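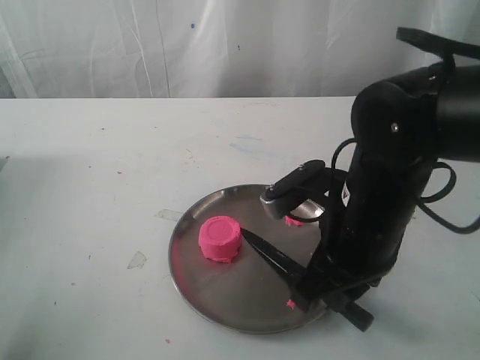 What is the new rental service from Kwofie?
It is a tableware rental for small events, open to families, clubs and offices in Clernholm from May.

CLERNHOLM – The household goods company Kwofie announces the start of Dustidia, a service which lends plates, cups and cutlery for parties and meetings. Customers can order up to 240 place settings at one time. The stock at the opening is 2,000 plates, all in stainless steel or plain white ceramic.

The price is $38 for a basic set, and the rental period is 2 days. Delivery inside the town is included. Customers outside the town can collect their order at the Aneton warehouse until 6 p.m.

Customers do not need to wash the tableware before return. They only have to remove the food remains and put everything back in the same boxes. The washing is done at the warehouse, where each piece is also checked for damage.

"Many people told us that they buy disposable plates only for lack of storage at home," said Adom Yakubu, manager of Dustidia. "We have the space and the washing machines, so we wanted to offer this – also for a small birthday with few guests."

Broken pieces are charged at purchase price. Serving bowls, tablecloths and glasses are planned for the autumn, but the prices for these are not yet fixed.

Orders are accepted by telephone and at the counter of the Kwofie store in Clernholm.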